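I will defend the chopstick caddy to anyone who'll listen! My friend Mwende keeps hers in a drawer, all tangled up with the peelers, and every dinner starts with digging.
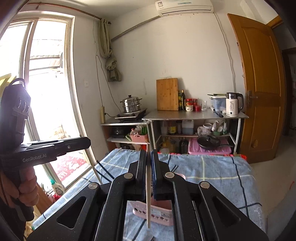 Chopsticks belong out on the table, where people eat. You sit down, you reach, you've got a pair (okay, sometimes a mismatched pair, who cares). And get a silly one! A pink plastic caddy with little dark silhouettes across the front looks great on a blue checked cloth, way more cheerful than a drawer. Mine cost 8 bucks and I'd buy it again.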